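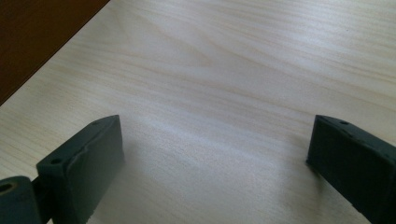 Wrist views on bare table: keep or trim before training?
posted by plitska_lab, Sun 16 February

We train a policy from hand-held gripper demos, with one head view and 2 wrist views. Of 2,392 wrist clips, 46 percent start with the jaws open over plain wood. Trimming those starts made our grasp success worse. Has anyone else seen this?
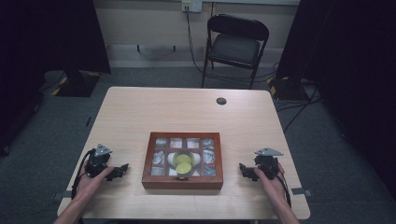
Head view, both grippers beside the display box

The box is easy to find from the head. From the wrist it often isn't.

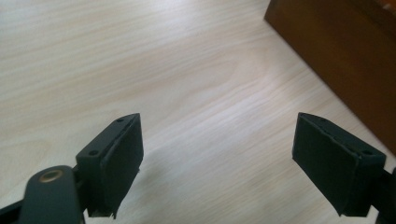 Wrist view, open jaws, dark brown shape in the corner

tapia46
Keep them. The approach is part of the demo. If you cut it, the policy never learns what to do before the object shows up. We cut ours to the last 6 frames before contact once and the arm just hovered.

brekside
Depends. Check your time alignment first. Ours was off between head and wrist, and trimming made it look like a data problem. Also try masking the wrist input on those frames and leaving the head view in. Run it on more than one seed.

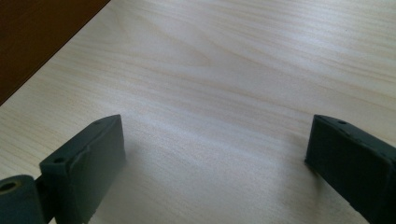

Wrist view, wood grain and glare between the jaws

nakden_user
same problem, following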